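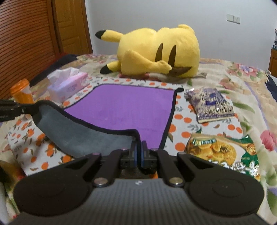 Ticket 3898
Product: Ridedar Gazetteer
Queue: Place data
Opened by: Annatjie Mabaso
Status: Resolved, with one loose end
Subject: Skodmont is in the wrong district and has lost a name

Original report, Wednesday, 9:12 am

The entry for Skodmont puts it in Cruickshank District. Skodmont has never been in Cruickshank District. It is the seat of Jaren District, and it is also a separate municipality that reports to nobody but itself, an arrangement both sides seem to enjoy. The entry manages to get both halves wrong.

The alternate names are off too. There should be 4 and I see 3. The missing one is the old river-trade spelling, the one on every map in the county archive and on the front of the train station.

Steps to reproduce: search "Skodmont," open the entry, sigh.

Reply from support, 10:40 am

Thanks for the report. Could you clear your browser cache and try again?

Annatjie Mabaso, 10:46 am

I cleared it. Skodmont is still in Cruickshank. I also tried a second browser and my neighbor's phone, in case the boundary was sensitive to that sort of thing.

Reply from support, 11:55 am

Understood, passing this to the data team.

Data team, 1:20 pm

Confirmed on our side. The parent field for Skodmont points to record 638, which is Cruickshank District. It was right until the February import. Checking what the import did.

Data team, 2:05 pm

Found it. The import allows one parent per place. Skodmont came in with two lines: one saying it is the seat of Jaren District, one saying it is a municipality in its own right. The script couldn't choose, threw out both, and fell back to the nearest district by distance. The center of Cruickshank is closer to Skodmont as the crow flies. There is a mountain in between — the crow has been no help at all.

What we changed:
Parent set to the province, type set to municipality.
"Seat of" link added, pointing to Jaren District.
Distance fallback turned off for anything marked as a seat. Those now go to a person for review.

Annatjie Mabaso, 2:31 pm

The district is right now, thank you. The name is still missing. Also, the map pin for Skodmont is now sitting in the reservoir.

Data team, 3:15 pm

The pin was our doing. Changing the type made the map use the middle of the municipal boundary, and the boundary includes the reservoir. We've pinned it to the town hall by hand.

The name was dropped as a duplicate. It differs from the modern spelling by a single accent mark, and the matching step strips accents before it compares. We've restored it and locked the field.

Annatjie Mabaso, 3:22 pm

All four names are showing and the town hall is dry. I'm happy for this to be closed.

One more thing for whoever picks it up: the Jaren District page still says "Seat: none."

Data team, 3:50 pm

That page is rebuilt overnight, so the seat should appear tomorrow morning. If it says Cruickshank, please reopen this ticket.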